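**Powell Building, Kitchen Fit-Out — Minutes, 9/27/19**

1. August minutes approved without changes.
2. Gukthorpe delivery: 3 of 5 counter sections received. Balance due from Vakgate within two weeks.
3. Appliances: white finish confirmed. Front controls to stay at the right, one knob above the other.
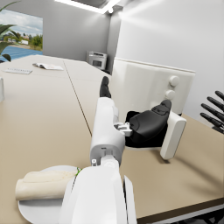 *Item 3: white appliance with two round knobs, rendering.*

4. Granero quote for wall tile accepted — 100 square feet, delivery included. Order to be placed after the counter sections are checked.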